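Report on the visit to the Adberg demonstration flat, Lalthorpe

The visit in September supported the module on handling of household objects. Our group of 4 watched the Mivex system work in a furnished kitchen.

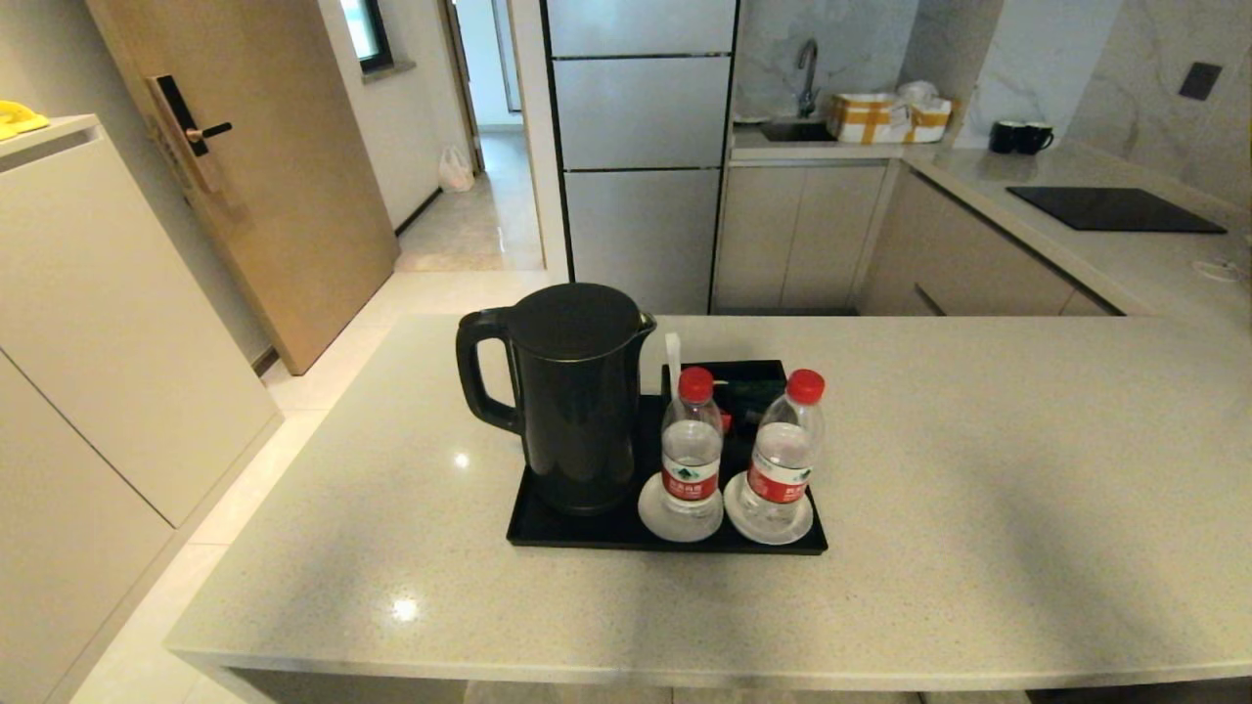 Adberg had set 2 aims for the session: picking from a crowded surface and placing without spillage. Only the first is treated in this report.

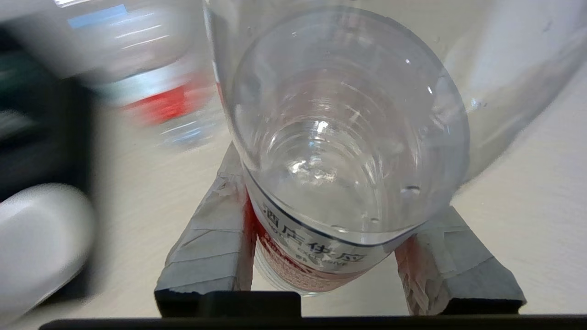

Grip force was the main point of discussion. Thin-walled containers deform under load, which changes the contact area. Both fingers were wrapped in grey tape and pressed on the bottle at the label, with other bottles close by. We were given no force readings and will request them for the final report.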